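From: Virgil Husar
To: building-waste list
Date: Dec 6, 2023
Subject: Re: [building-waste] Tabletop sorting cups, next steps

On the sorting cups, Menarau facilities wrote:

> Hi all,
>
> The tabletop sorting idea has been well received and we would like to
> extend it to the Grekus and Niven floors. Each table gets a set of
> paper cups with a colored tag standing up behind each one, so people
> can see at a glance what goes where. Blue is paper. The other colors
> are on the sheet that went out in October.
>
> Cost is low, the cups are the same ones we buy for the coffee station,
> and it gets people thinking about waste at the point where they make
> it. We would order 60 sets to start. Please reply with any objections
> before the order goes in.

I have objections, so I am replying.

I don't mind sorting. I've sorted my trash at home for 30 years without a cup telling me to. What I doubt is that a coffee cup on a table does anything a bin by the door doesn't do better, and I would like somebody to show me otherwise before we buy more of them.

Start with the size. These are ordinary hot drink cups with the ribbed sleeve still on. How much office paper fits in one? A receipt, a gum wrapper, a sticky note. One sheet of letter paper has to be crushed into a ball before it will go in, and then the cup is full and the next person leaves theirs on the table. A crushed sheet is also a nuisance for anybody downstream who wanted it flat.

Then the tags. I was told they explain themselves. I went and looked at the ones on our floor, and the blue one does have the arrows and the word PAPER on it, fair enough. The brown one had me guessing. Cardboard? Food scraps? I asked at the next table and got two different answers, both given with total confidence.

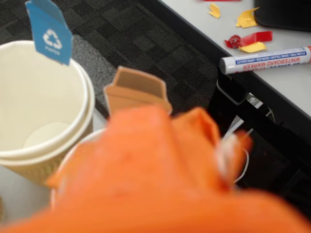 Is a used coffee cup supposed to go in the paper cup?
According to the October sheet it goes in the regular trash, sleeve off first, and the sleeve goes with cardboard.

Read that again and tell me a visitor is going to work it out. We are asking people to put paper in a paper cup while telling them a paper cup isn't paper. I understand there's a lining and I understand why the hauler cares about it. My point is that the container itself gives the wrong message, and no amount of tag will fix that.

Next, what people leave on the tables. The notice talks as if the waste comes in neat kinds. It doesn't. Small things in colored paper wrapping, for instance. Is the wrapping paper if there's something still inside it? Is a wrapped block with the ends coming loose one item or two? If you unwrap it, whose job was that? I saw a green one and a light blue one lying on a white table on our floor and I could not have told you whether they were rubbish, somebody's property or somebody's lunch. Neither could the cup. 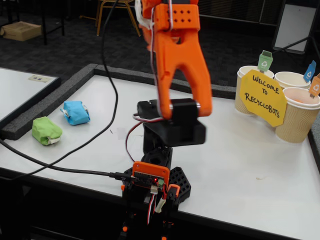 Green and light blue paper-wrapped blocks, left side of the table.

I left them alone, by the way. I suggest that be the rule: if it's wrapped and you didn't wrap it, leave it.

Now the numbers. The notice says the cost is low, and per cup I'm sure it is. But the trial log from the Condov floor, which was attached to the October sheet and which I may be the only person to have opened, counts 1516 items sorted. It doesn't say over how many weeks. It doesn't say how many landed in the right cup. It also doesn't say what the same floor threw away before the trial, so there's no telling whether anything changed at all. For all that log tells me, every one of those items would have gone into the proper bin by the door anyway and we have just added a stop on the way.

There's also the matter of who empties them. The notice skips this completely. A cup weighs nothing when it's empty. Put it near the edge of a table and a sleeve will catch it, and then the contents are on the carpet. That carpet is dark gray and hides everything except white paper.

So, before the order goes in, I'd ask for the following.

1. Tell us how many weeks the Condov log covers.
2. Have somebody check one day's cups and write down what was in the wrong one.
3. Print a word on every tag, whatever the color.
4. Try 3 sets on Grekus first instead of the full 60 across both floors.
5. Say in writing who empties them and when.

If the answers are good I'll withdraw all this and put a set on my own table. If what comes back is that people like them, well, people liked the desk plants too, and those went on Niven and got watered for a month.

One practical suggestion in the meantime. There's a perfectly sound bin by each door, and the labels on most of them are peeling. New labels would cost less than the cups and could be up this week. I'm willing to do our floor myself if someone sends me the file.

Please keep replies on the list so I don't have to answer the same thing privately.

Virgil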